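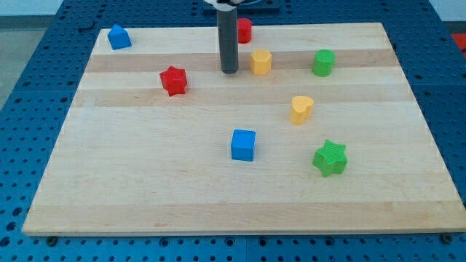

*Push station: board on the perforated table, eight blocks set out, tool shaft above the surface.*

## Station 2: Teaching the push heights

Used by the Drotatik student team at Drummond. Allow one Tuesday session.

1. Clear the blocks. Check that the board does not shift when pressed at each corner.
2. Home the arm and load the `perken_push` profile.
3. Jog the tool over the center of the board at 100 mm, then step down until a sheet of paper drags under the tip. Save this point as `Z0`.
4. Repeat near all four corners. If any reading differs from `Z0` by more than 2 mm, reseat the board and start over.
5. Set the travel height above the tallest block. Set the push height below the top of the shortest one.
6. Put the blocks back with space between them – the tip needs room to get behind a block before it pushes.
7. Run one slow push on the blue cube. Stars and the heart tend to rotate, so leave them for later runs.

Save the file under the Plokover folder with your group number. Log any stop with error 49 before clearing it.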